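Morkususの公開デモ見てきた人いる?
ロボット・自動化 雑談板 > イベント・見学

投稿者:ねじ山なめ太郎
7月のMorkusus技術公開日、行ってきました。CornessとNavaが同じフロアに出ていて、目当ては積み木を台に載せるやつ。整理券158番。朝の10時に着いて158番です。みんな他に行くところはないのか(自分もだが)。

で、通された部屋に実機がない。大きい画面が一枚と、椅子が20脚。「本日はシミュレーション上でのデモとなります」とのこと。案内には「アームの実演」と書いてあったので、嘘は言っていない。アームはいた。画面の中に。

内容は、机の上の小さい立方体を黄色い台まで運ぶというもの。指示は係の人が文章で打ち込む方式で、「シアンのを台に」みたいな感じで普通に通ります。
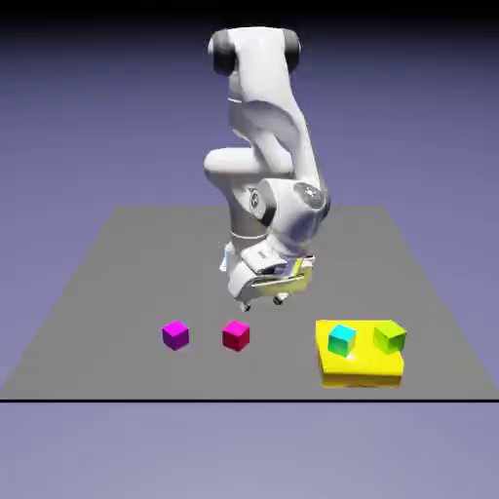
動きは思ったより慎重で、一個つかむまでに上空でけっこう考え込みます。隣の席のおじさんが「早くせい」と小声で言っていたのが個人的なハイライト。成功率は係の人いわくほぼ100%だそうです。その直後に一個落としました。

総合すると、椅子は座り心地がよかった。

投稿者:kiban_yaki
レポ乙。午後の回に出た者です。
シミュだからがっかりという感想、会場でもちらほら聞こえたけど、自分は逆に見やすかった。前に別の展示会で実機を見たときは、人の頭と安全柵しか見えなかったので。

投稿者:油差し三年目
>>kiban_yaki
いやシミュはシミュでしょ。摩擦も照明も都合よくできる世界で積み木が載りました、と言われても、うちの現場のパレットは角が欠けてるし油でぬるぬるなんですよ。紫の空の下で仕事してる人間がどこにいるのか。

投稿者:kiban_yaki
>>油差し三年目
そこは否定しない。ただ今回の見どころは指示文の理解のほうで、つかみの物理を売りにしてるわけじゃないと思う。配布資料の14ページにそう書いてあった。

投稿者:油差し三年目
14ページまで読んだ人を初めて見た。

投稿者:ねじ山なめ太郎
資料、もらったけどカバンの底で折れてます。
質疑で「マゼンタとクリムゾンの区別はつくのか」と聞いた人がいて、これはいい質問だった。回答は「色名で指定すれば区別します」。じゃあ「赤っぽいほう」だとどうなるのかと続けて聞かれて、係の人が「持ち帰ります」と。積み木より先に質問が持ち帰られました。

投稿者:cullikおじ
Cullik使ってる身から一言。赤っぽいほう問題はうちでも普通に起きます。対策は、色で呼ぶのをやめて位置で呼ぶこと。「一番左」なら通る。で、作業者が反対側に立つと左右が逆になって揉める。人間同士で。

投稿者:油差し三年目
>>cullikおじ
それは自動化の話なのか……?

投稿者:cullikおじ
自動化の話の八割はこれです。

投稿者:見学勢B
Navaのブースは行きました? あっちは実機があると聞いて並んだんですが、自分が着いたときは調整中の札が出ていて、ずっと調整してました。技術者の背中は大変よく見えました。

投稿者:ねじ山なめ太郎
>>見学勢B
Navaは昼前に一回だけ動きました。箱を持ち上げて、戻して、拍手。正直Cornessの積み木のほうが長く見ていられたので、画面のほうに軍配を上げたい。

投稿者:油差し三年目
その比較は納得いかない。本物の箱を本物の重さで持ち上げてるんだから、一回でもそっちが上でしょう。画面の中で何個積もうが荷物は一つも動いてないわけで。

投稿者:kiban_yaki
まあ買う側ならそうなる。見る側としては、失敗したところまで見せてくれたCornessに好感を持った。午後の回も一個落としたけど、そのまま続けてたし。

投稿者:ねじ山なめ太郎
午後も落としたのか。じゃあ、ほぼ100%の「ほぼ」の部分を二回とも引いたことになる。

投稿者:見学勢B
次回は実機も持ってくると出口の人が言ってました。整理券は早めに取ったほうがいいです。自分は昼過ぎに着いて立ち見でした。

投稿者:油差し三年目
実機が来るなら行く。油のついたパレットを持参していいか、問い合わせフォームから聞いてみます。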